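Course handout, week 4: bringing an educational card game to market

These notes accompany Thursday's lecture and should be read before the seminar. The case material concerns Flokcombe, a small publisher of card and board games sold mainly through museum shops and independent toy shops.

## 1. Background

Flokcombe began with one title, Brimach, a matching game on river wildlife for players aged six and over. The first print run was 2000 copies. The founders sold directly to shops for the first year and kept no agent. Their second title, Cletelero, was a memory game on musical instruments and was offered to the same buyers.

Students should note the order of events. The wholesale price was fixed before the printer's final quotation arrived, and the margin on Brimach was therefore thinner than planned.
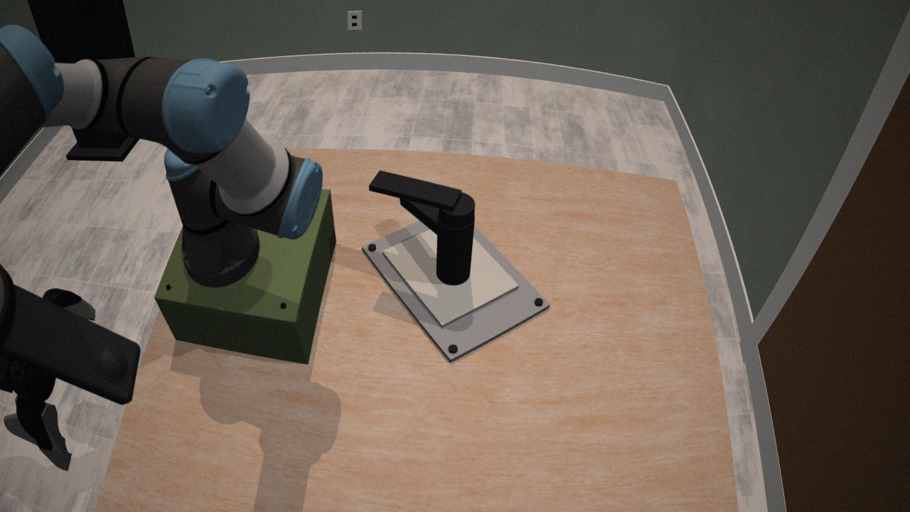 ## 2. The museum shop as a customer

Museum shops differ from general toy shops in several respects:

- Buyers expect a clear link with the collection or a current exhibition.
- Orders are small but are often repeated.
- Factual content may be checked by education staff before an order is placed.
- Packaging must explain the game to an adult who is buying a gift.

The last point caused difficulty. The original Brimach box carried the rules on the inside of the lid and gave only the title and age range on the outside. The revised box states the number of players, the playing time (18 minutes) and the subject of the cards. Of the 50 shops approached with the revised box, 47 asked for a sample. The figure for the original box was not recorded, and no comparison should be drawn in coursework.

## 3. Play testing

Testing of a children's game should take place with children in the stated age range, using printed cards of the final size. Adults may observe but should not explain the rules unless asked. Record where play stops, which cards are disputed and whether the players choose to begin again.

Cletelero was tested in two schools. Younger players could match the pictures but could not read the longer instrument names, and the text was shortened before printing.

The course team has been asked whether a publisher should also test the rules sheet separately. Opinion differs on this.

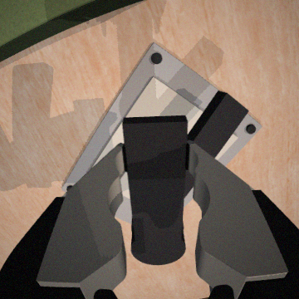
Graciela Villalba argues that the rules sheet should be tested first, with a family that has never seen the game, and that the cards should not be redrawn until the sheet can be followed unaided. In her view, many faults blamed on the cards are faults of wording.

## 4. Seminar preparation

1. Read Navarrete, chapter 3, on pricing for small print runs.
2. Draft the back-of-box text for a game of your choice, in no more than 50 words.
3. Be ready to state which kind of shop the text is written for.

Drafts should be brought to the seminar on paper. Late drafts will be discussed only if time allows.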